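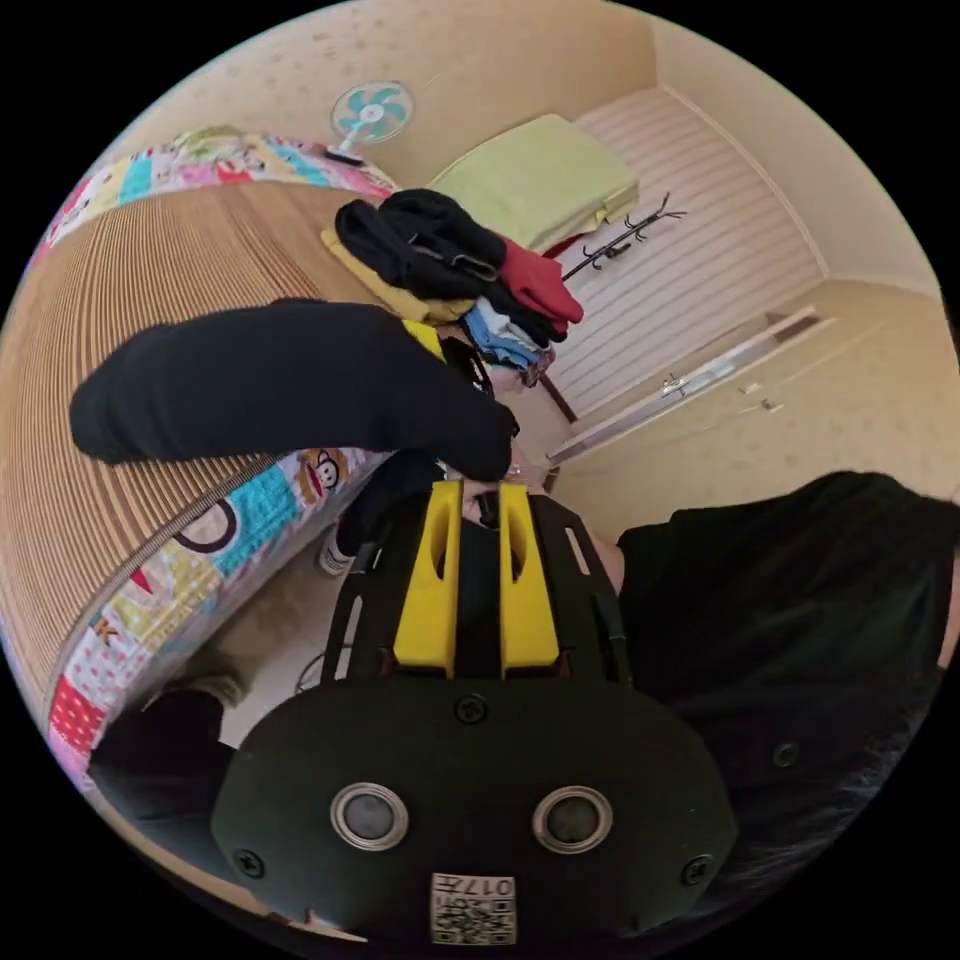 I had meant to write about the club back in August, when the registration forms went out and I still believed it would be me, four or five teenagers and a box of motors. Then the forms came back and there were 8 names on the list, and after that I was too busy to write anything at all. So this is the catch-up post, and it's going to ramble a bit. Get yourself a coffee.

For those who are new to the blog, I help run the after-school robotics club at Cademdale, and this term we decided to skip the usual line-following cars (I love them, but I have now watched so many little cars miss so many corners) and try something with laundry. Folding clothes, to be exact. It was Tekle Gebreyes's idea. He is sixteen and has three younger brothers, and when we went around the room asking what job at home a robot should take over, he didn't even wait for his turn.

I said yes far too quickly. Cloth is hard! A wooden block sits where you put it, and if you pick it up by one end you know where the other end is. A shirt has no such manners. You lift it by the hem and the sleeve swings out and wraps around the collar, and then you put it down and it's a new shape you've never seen before. The students found this out in their first hour and spent a good part of the second one laughing about it.

The plan we settled on has the students doing the folding first, with grippers held in their own hands, so that there are plenty of examples to learn from before any motor gets involved. They work in pairs or alone, at home if their families are happy with it, on whatever surface they have. I was nervous about the homework part, but it has been my favorite thing about the term. Beds turn out to be a fine height for it. So do ironing boards, if you're brave.

What surprised me most was how bad we all were to begin with. You would think that a person who has been folding clothes since childhood could do it with a pair of fingers that open and close, but no – you lose your fingertips, and it's your fingertips that know whether you've caught one layer or two. Mulugeta Degefa, who teaches the woodworking classes down the hall and came by to borrow a clamp, had a go at a pair of sweatpants and was still there when we locked up. He wants it known that he got the second leg over.

Our count as of last week stands at 2,151 folds, and I'm very proud of that number, mostly because I expected to give up long before we got there. Almost 60 of those are mine. The students have gone through them and marked each one as good, messy or "what happened," and I had to talk them out of a fourth label that I won't print here. The marking has led to some wonderful arguments. Is a T-shirt folded if one sleeve is sticking out? My grandmother would have said no. Tekle says it depends whether the drawer closes.

Dark clothes have given us more trouble than anything else. When a black shirt is lying on top of another black shirt, the program has a terrible time telling where one stops and the other begins, and so, to be fair, do I. One pair of students tried putting strips of light tape along the hems, and it helped with the edges but it also taught the program to look for tape. We peeled it all off again. That was a grumpy afternoon, though I thought it was probably the best lesson of the term.

Next up is the regional student showcase at Verbeke Hall, where each team gets a table and 3 minutes to show what they have. We've agreed to keep it simple: one towel, one T-shirt, and one pair of pants if the first two go well. The students want to call the project Trondis, which as far as I can tell means nothing, but they voted on it and I was outvoted by everyone.

If you're local and have old clothes in odd sizes, we would love them, especially anything stretchy or slippery. Clean, please. You can leave them in the bin outside the club room any time before six in the evening, and I'll write again once the showcase is over and I've caught up on my own ironing.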